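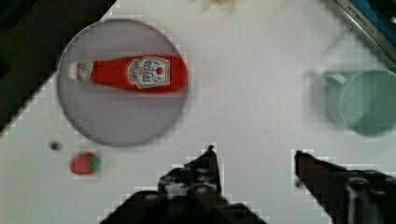

Ketchup bottle on a plate, white table

Curora Street Supper – planning minutes, January

In attendance: Daiane Coutinho (chair), Halima Bashir, Tanko Olaniyan, Mimoza Kovačević (notes)

Tickets: 400 sold already, wow! Halima will print more.

Budget: $3000 in hand. Agreed to spend $900 on tents from Naidoo.

Music: Tanko has booked the Fistbridge brass band – big cheers all round.

Parking: still open. Daiane to call the school again.

Next meeting 7 p.m., same room. Bring your chili recipes!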